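From: Adeel Sethi
To: Tredum hardware list
Date: 10 January 2024
Subject: Re: Mirani tower, parts before reassembly

> Before you put anything back in, can you post where the tower is up to?
> I need to know whether the supply has to come out to reach the lower
> memory slots. Also, are the drives still on their blue brackets?
> Ivetti wants 65 for a replacement set and I'd sooner not order one.

The supply can stay where it is. It lies along the front of the case, and both banks of memory slots are clear of it. The socket is empty and the retention frame is still on the board.
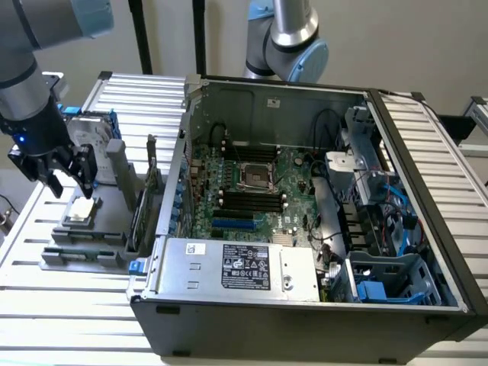
Tower on its side, with the parts tray to the left.

There's a 3.5-inch drive upright in the grey stand, and it has its blue bracket. Don't order the set yet. The green card is in the other holder, near the case wall.

For the memory, work from the bank below the socket. The blue expansion slot is just under it, so you can use that to get your bearings. Check that the white latches at both ends are open before you push a module in.

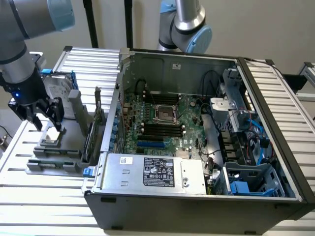
Memory banks above and below the socket, supply across the front.

I'd tie the black cables back towards the rear wall before the long card goes in. Last March we pinched one on the Hisine unit and spent 11 days waiting for a new lead.

The mock board has its own drive across the top, also on blue brackets. Please leave that one alone. The CPU on it is held by two grey clips, top and bottom, and I'd like people to practise on those before touching the real socket.

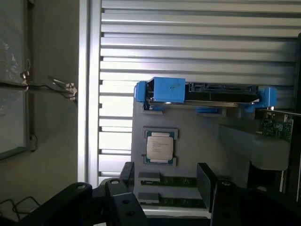 Mock board: drive, CPU and the two green memory slots.

I'm at the bench until 6 if you want to come by with the modules.

Adeel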